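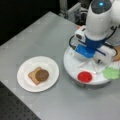 1/ Sandwich cell, fault writeup. Long one, sorry. Posting it because two people have asked me and I keep typing the same answer.

2/ Task is dumb simple on paper. Plate on the left, tray of stuff on the right. Bread goes on the plate, patty goes on the bread, then the rest off the tray. Arm goes back and forth. Patty landing half off the bread is a seperate problem, not this thread.

3/ What went wrong: arm moved on its own after a protective stop was cleared. I mean nobody had pressed resume. Clear the stop on the pendant, should sit there and wait. It went for the tray instead.

4/ Where my hand was: over the tray, fixing the sticks. Got a knock on the knuckles from the gripper fingers. No cut, no bruise worth showing. Still. Hand was in there and arm was moving, that's the whole report really

5/ Speed was capped at 160 mm/s for testing. Very glad of that. We'd been talking about raising it that same morning.

6/ Log says 09/04/2018, run 21. The first 20 had no stops at all so the recovery path never got used once. All that "clean" running told us zero about it.

7/ Sequence as best I can get it from the log:
- arm heading down to the tray, touches something it didn't expect, protective stop
- Nima at the pendant, me at the table
- I say "hang on", reach in
- Nima clears the stop so it's ready for when I'm out
- arm goes

8/ Nima did nothing wrong. Procedure said clear, then check, then resume. Two separate steps with a person in the middle. The software had squashed them into one.

9/ Cause. Our task script (Werkolstead, the in house one) keeps retrying the last move if the controller says not ready. Someone added that in April so it would ride out network blips. Someone = me

10/ So during a stop it just sits there asking. Ready? Ready? Ready? The second the stop clears the answer is yes, and off it goes with the old target. Never looks at WHY it wasn't ready.

11/ Gwawr Wynne found it in ten minutes flat by reading the retry loop out loud. I'd spent the afternoon blaming the cables. Pulled the gripper wiring loose, taped it back, swapped a connector. All for nothing.

12/ (the cables do loop out in front of the gripper though and I don't love it. On the list.)

13/ Fixes in so far:
- retry only on a lost connection, never on a stop
- any stop drops the whole move queue
- resume needs its own button press on the pendant, script can't send it
- after resume the arm goes up first, slow, then replans

14/ Rule change too, no code. Hands in = e-stop pressed by the person whose hands they are. Not the person at the pendant. Alun wanted this from day one and I said it would slow us down. It does slow us down. We're doing it.

15/ Tested the fix with a foam block on the tray. Forced a stop, cleared it, waited. Arm stayed put. Did it again mid-grasp, same. Then on the way back over the plate, same.

16/ One thing I havent solved: if it stops while holding something, what should the gripper do? Right now it holds. Fine for bread. Not so fine if what it's holding is a finger. Opening by default means dropping stuff, and I think I'd rather drop stuff.

17/ Cledwyn says low force hold plus a manual release lever you can reach without the pendant. Anyone done this on a small parallel gripper? Would like to see how you mounted it.

18/ Also if you have a retry loop wrapped around a motion command go look at it today please. Ours was four lines.

19/ Someone asked about speed. No, not raising it. Staying at 160 until the hold/release thing is sorted and Alun has signed the new procedure.

20/ Will add the stripped down log when I've taken the machine names out. Prob tomorrow, need to put the connector back first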